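Bivex is a simulation package for the training and testing of robot arms on household tabletop tasks. It is produced by Tratura, a software firm based in Hellusbridge, and is licensed mainly to universities and technical colleges. The current edition is dated 26/07/2025.

Development was led by Helju Butkienė, who had earlier written the Bouvier physics library on which the package is built. The first edition offered 8 tasks in a single kitchen. The present one has 20 tasks and a catalog of 251 objects, among them food, cutlery, bowls and packaging.

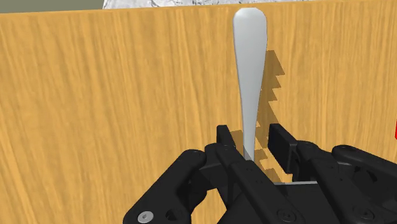
Bivex records each task from more than one viewpoint, and the close view of the gripper is the one most used in training. Contact between the fingers and thin objects is worked out separately from the rest of the room. A utensil with a white handle, upright between two black fingers, is typical of the objects handled this way. Shadows are drawn at low resolution to save computing time, and their edges on the wood are visibly stepped. Reviewers have listed this as a weakness of the package - users with faster machines may replace the shadow module with their own.

A wider view is supplied for checking the position of the arm against the table and nearby furniture. It can be moved before a run but stays fixed once the run has started.
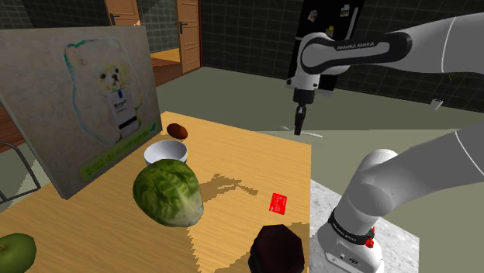 Licenses are sold by the year and cover up to 17 seats. Support is given by e-mail, and updates are issued each November. Tasks written by license holders may be shared through the Tratura website after a short technical check.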